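Marking Out a Packing Table: Speaker Notes
Likbridge small producers' meetup, July 21, 2019

Slide 1. Title up while people sit down.
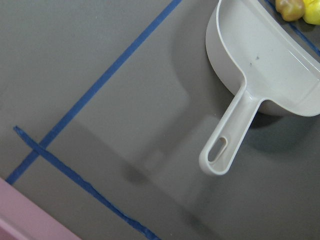 Thank them for coming. Say who the talk is for: anyone who fills bags by hand on a table that gets used for something else the rest of the day. We pack dry goods at Balora, mostly beans, rice and oats, in 400 and 500 gram bags. No machinery talk today. Tables, tape and scoops.

Slide 2. Where we started.
Until May we had no marks on the table at all. Everybody put the scale where they liked. Bags that were filled and bags that were weighed ended up in the same pile, and we reweighed a lot of them. One order for Sirnlow was 594 bags and we went through most of it twice. Pause here, somebody usually laughs.

Slide 3. Why painter's tape.
It comes off a smooth table without much trouble if you don't leave it on for months. Blue shows up well on gray. We tried masking tape first and couldn't see it under the lights. Floor tape is too thick – the bags catch on it.

Slide 4. Putting it down.
Wipe the table and let it dry. Pull the long line first, in one go, from edge to edge. Press from the middle out. Short lines go on after, over the top of the long one. Where two strips cross you get a small ridge, so keep the scale off the crossing. It will rock and the reading will drift.
Cut the ends with scissors if you have the time. A hand-torn end frays and is the first part to lift. Replace a strip when the end comes up. Don't tape over it.

Slide 5. Lines don't have to be square to the table.
Ask who stands straight on to their bench. Most people work at an angle. We run our lines on the diagonal, the way the arm moves. Took 11 tries to get the angle right for both shifts.

Slide 6. Scoops.
White plastic, deep bowl. Easy to wash, and dark specks show up on it, so you can see when it needs another wash. Look inside before every new product. One scoop per product, and it has its own place on the table.
(If asked about metal: we used them, they were loud and heavy by the afternoon. Skip otherwise.)

Slide 7. What it cost.
One roll of tape from Pereyra, and we still have some left. Half a morning to lay out two tables.

Slide 8. Questions.
Likely ones: food contact rules, left-handed packers, tape residue. For residue, warm water and a plastic scraper. Tape samples are on the side table, take a strip.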